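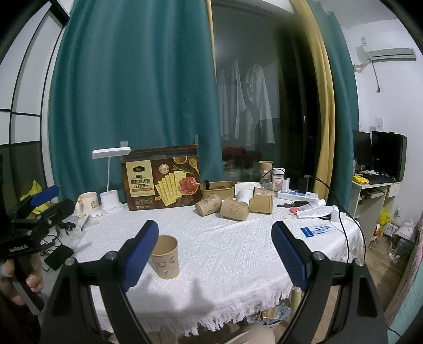
Table at the curtained window, white cloth with fringe, paper cup near the front.

Gorness Guest House, ground floor
Room and fire safety walk-through
Date: 21 November 2021
Checked by: Tiina Partanen

Ratings: OK / Fix / Watch

1. Exits and hallways

Front door opens fully from inside without a key. OK
Back door. Fix. Latch sticks and needs a shoulder to open. Same note as October. Wistenis has the work order.
Hallway clear to full width. Watch. Two suitcases parked by the stairs, moved while I was there.
Exit sign over back door lit. OK

2. Smoke and CO alarms

Hall alarm, test button. OK
Dining room alarm, test button. OK
Room 3 alarm. Fix. Chirping. Battery replaced during the walk-through but the unit is past the date on the back, so order a new one.
CO alarm by boiler. OK

3. Dining room

Curtains kept clear of heaters. Watch. The heater by the side wall has been pushed closer again. Keep it 3 feet away and mark the spot on the floor.
Table linens. OK, with a comment. Fringed cloths are fine for daytime. No candles on them, including the holiday weeks.
Extension cords. Fix. One runs under the rug to the lamp. Take it out and move the lamp to the outlet by the door.

4. Kitchen

Extinguisher in bracket, gauge in green. OK
Fire blanket. Watch. Hangs behind the coats. Move the coats.
Hood filters. Fix. Greasy. Jitiven cleans these every 10 weeks and the last visit isn't signed for. Call them.
Hot water at sink 120 degrees. OK

5. Paperwork

Extinguisher tags current. OK
Evacuation plan posted in each room. Fix. Room 16 still shows the old stairway.
Guest log at front desk. OK

Follow-up

Back door latch and the rug cord come first, before the next guests check in. Budget for the new alarm and latch parts is $300. Send receipts to the Chan office with the room number written on each one.

Upstairs was not part of this visit and gets its own sheet.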